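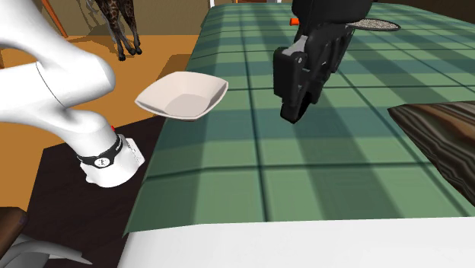
Forum > Student Projects > Simulation > Table task, second arm

fosora_student
Hello all. I am in the robotics course at Mustley and our team project is in simulation only. The task is to put a square bowl on the table with the cloth. My problem is that the bowl is in the air, over the edge of the table, and it is tilted. We ran 20 episodes with the same policy and I looked at all of them. In 5 the bowl was placed. In the others I find many states like this one. My teammate says it is physics, I say it is our reward. Who is right?

Branwen Hughes
Neither, maybe. Did you check the collision shape of the bowl? If it is one convex hull, then the inside is solid for the simulator, although you see it hollow. A finger that goes inside gets pushed out, and the bowl gets a kick. I lost one whole Saturday with this in my first year.

fosora_student
I checked now. It is a convex hull, yes. I did not know this was the default setting. I will make the decomposition tonight.

mnguni_lab2
I do not agree that this is the main thing. The black gripper is over the cloth and the bowl is well to the left of it, beside the white arm. For me it is a question of what the second arm is doing there. Its tip is already lower than the table, next to it, over the rug. Do you give it any command, or does it only hang?

fosora_student
It gets actions from the same network. We have no penalty for leaving the work area.

mnguni_lab2
Then I would start there. Freeze the white arm in a home pose and run again. If the bowl still flies, Branwen is right and I buy the coffee.

Branwen Hughes
Please change one thing at a time! If you freeze the arm and fix the hull in the same run, you will learn nothing from it.

cerent_fan
A different question, why so much decoration? Plaid cloth, wood grain, a giraffe in the background. Our team used a plain gray table and training was much faster.

fosora_student
The teacher gives us the room. The final test changes the textures, so plain gray would not help us there. But for debugging I can try it.

cerent_fan
OK, then I understand. I still think you should debug in gray first.

fosora_student
Small report. Only the hull changed, same seeds, again 20 episodes. Placed is now 11. So it helped, but the bowl still goes over the edge sometimes. Next I freeze the arm.

mnguni_lab2
So half a coffee. Write here what comes out of the frozen run, and please post the contact forces too.

Related threads
Convex decomposition for bowls and cups
Two arms, one policy: shared or separate actions?
Cerent export loses friction values
How to write the project report (58 replies)

Contact the moderators | Back to top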